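Inorska bench kit: your questions, my answers

I'm Ming-te Chien, and I look after setup and support for the Inorska kit at Leltgate. I get a lot of the same emails, so I put the answers on one page. Last updated 17 October 2025.

What is the Inorska kit, in plain words?

It's a gripper, a wrist camera, a set of part trays and the software that ties them together, all meant for computer assembly and teardown work on a bench. You bring the arm. If you repair or recycle desktops, or you teach people how to, you're who I had in mind when I wrote most of this page!

Do you sell the arm too?

No, sorry. We used to bundle one back in 2020 and it made the shipping a nightmare. Most people mount the kit on something they already own. Send me the make and model and I'll tell you whether we have a flange adapter for it (usually yes, and if not I can often get one cut in a week or two).

How much is it?

The gripper and camera together are $1500. A starter set of trays and holders is another $700. The software comes with either one, and I don't charge for updates.

Can I just buy the trays?

Sure. Plenty of folks do, especially the ones who already have the Arruda gripper and like it. The holders will work with any fingers slim enough to get in beside the part.

What kind of work can it do?

Small parts and big awkward cases, mostly. Processors and cards in the trays are the bread and butter, and you can also send the gripper down into an open desktop. I wouldn't ask it to route cables. I've tried, and I have the bent pins to show for it.

From the wrist camera, at the tray and in a Dell desktop: 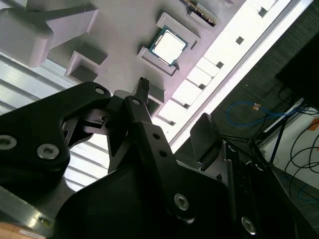
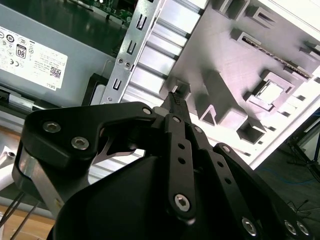
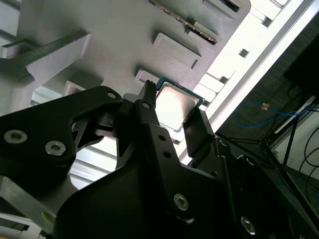 Will it scratch or crack my processors?

Keep the grip force at the low preset and you should be fine. Where people get into trouble is closing on a chip that's sitting crooked, so one edge takes the whole squeeze. Seat it flat first. And please practice on dead chips! I keep a coffee can of them in my desk and I'll drop a few in your box if you ask.

Can I print my own holders?

Yes, please do. The files are on the download page and they print okay on a pretty basic machine. Go slow on the inside walls of the processor holder, they want to be smooth. If your parts fit too tight, scale the pocket up a hair before you start sanding, because once you've sanded one you'll be sanding every copy after it.

How long does setup take?

The first time, give yourself an afternoon. Bolting the gripper on is quick. The camera calibration takes 45 minutes and you can't really rush it, so go eat lunch. After that, swapping one tray for another is just a matter of loading the saved layout and checking one corner.

Does room light matter?

More than I'd like. Heat spreaders are basically little mirrors, and a sunny window can wash out the camera view. Blinds help, and so does turning the tray a bit so the glare goes somewhere else. There's an exposure lock in the camera menu too, which a lot of people never find (it's under Advanced, and yes, I've asked for it to be moved).

How does it compare with the Selloritz?

I get asked this every week and I'm obviously biased. The Selloritz has a stronger grip and a nicer case, and if you're lifting heavy stuff I'd go with that one. Ours has thinner fingers and you can take it apart with ordinary hex keys. I've used both, and for chip work I reach for ours.

A screw came loose on my gripper. Is that bad?

Probably not, but stop and tighten it before you run anything else. Check all the linkage screws after your first week, then once a month or so. A tiny dab of the blue thread locker is plenty. Don't use the red kind or you and I will both be sorry.

What if I hate it?

You've got 45 days to send it back, in whatever box you can find. Return shipping is on you, the rest gets refunded. Tell me what went wrong if you have a minute. The finger pads got changed this March because of two returns and one very long phone call.

Where do I send questions that aren't on here?

Use the contact form on the Leltgate site and put Inorska in the subject line so it lands with me. Photos help a lot, and so does the log file if the software is the thing acting up. I answer most days, slower on Mondays.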